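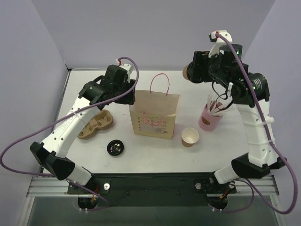
Paper bag, cup carrier and one black lid.

Ticket: Online ordering, Rolla store
Queue: Munro point-of-sale, hosted
Status: Reopened (again)
Priority: Low, changed to High, changed to Low by somebody at your end

Opened, 7:40 a.m.
Every pickup order placed through the website prints twice in the kitchen. Same order number, same items, same cheerful "Thank you!" at the bottom. We've been making everything twice. The staff drank the extras on the first morning and thought it was a perk.

Using the Munro register app on the front counter tablet, with the Sokton receipt printer on the kitchen shelf. Orders rung up at the counter print once, as God intended.

Reply from support, 8:15 a.m.
Please restart the printer and the tablet and confirm whether the issue persists.

Update, 8:32 a.m.
Restarted both. The issue persists. It also printed a test page, twice, which I took personally.

Reply from support, 9:05 a.m.
Thank you for confirming. Under Settings, Printers, Kitchen, please check that Copies is set to 1.

Update, 9:20 a.m.
Copies was set to 1. I set it to 2 to see what would happen and got four tickets. So the setting works, and something upstream of it is multiplying. I've put it back.

Reply from support, 10:50 a.m.
Could you tell us whether any other device is signed in to the store account?

Update, 11:30 a.m.
There's the counter tablet, and there's the old tablet from our Skastham location, which came here in a box when we closed that store in March. It lives in the office as a very expensive clock. I signed it out. The next web order printed once. Closing this, with thanks.

Reopened, 2:10 p.m.
Web orders now don't print at all. We found out from a customer standing at the counter with her confirmation email open, reading it to us slowly.

Reply from support, 2:45 p.m.
It looks like the Skastham device was registered as the primary print host for web orders. When it was signed out, the orders had no host. Please sign it back in, then go to Devices, Print Host, and move the role to the counter tablet. Wait 20 minutes before testing.

Update, 3:25 p.m.
Signed the clock back in. The Print Host menu is grayed out for my login, and the little "i" beside it says to contact the account owner. I am the account owner. I contacted myself and got nowhere.

Reply from support, 4:05 p.m.
Apologies, your role was listed as Manager (Skastham). We have changed it to Owner (All Locations). Please log out and in again.

Update, 4:40 p.m.
Menu works. Moved the host, waited the full 20, removed the old tablet from the device list. Placed a web order for a small coffee: one ticket. Placed another: one ticket. The Munro log still shows error 500 against this afternoon's lost orders, so please tell me whether those customers were charged. I need to know who gets a refund before they start telling me themselves.

Reply from support, 5:15 p.m.
Orders that returned a 500 were authorized but not captured. The holds should drop off without any action from you. Can we close this ticket?

Update, 5:22 p.m.
Leave it open until we've been through a morning rush. Also, the receipts still say Skastham at the top.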